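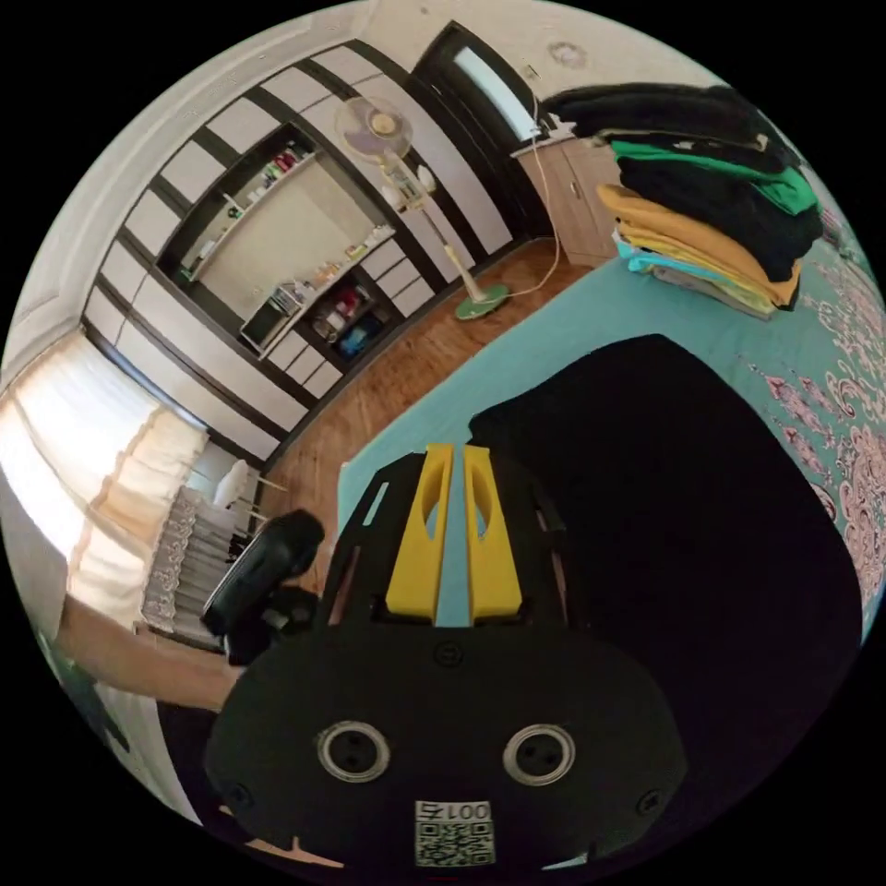 Gripper 001, yellow fingers on, before the evening run. Thread on the build so far.

1/ Started this in August as a hand-held gripper I can carry from room to room. The arm comes later. For now I do the moving myself and the camera records what the fingers do.

2/ The fingers are print number 11. The first few were solid and too stiff to close around anything soft. Opening up an oval in each one let them flex. Yellow because that was the spool I had left.

3/ Kamrul Bandara cut the mounting plate for me at the Rungrueang workshop. The slots along the sides are angled so I can shift the finger mount without pulling the whole top off. He wanted 4 mm plate. I went thinner and so far it holds.

4/ The label with the code is on upside down relative to the camera. The reader handles any rotation, so it stays where it is.

5/ Task this week is folded clothes. Pick up the top piece of a stack, move it across the bed, put it down without opening the fold. T-shirts are fine. Anything slippery slides out at the bottom of the lift.

6/ Log so far: 92 tries, and 7 of those I threw out when the camera cable worked loose. Cable now has a clip and a bit of tape.

7/ Someone asked about the fan. I switch it off while recording. Moving air lifts the edges of thin fabric and then no two tries start the same.

8/ Bedroom is a better place for this than the bench at Rungrueang. Cloth behaves differently on a mattress than on a hard table, and the mattress is what I care about.

9/ Uthai Panyasiri is working on the arm side under the name Lornilen. The plate should bolt straight to his wrist joint. We have only checked that on the drawings.

10/ Next up: rubber pads for the finger tips, two thicknesses. Finger files go up once I fix the screw holes, they print a little tight.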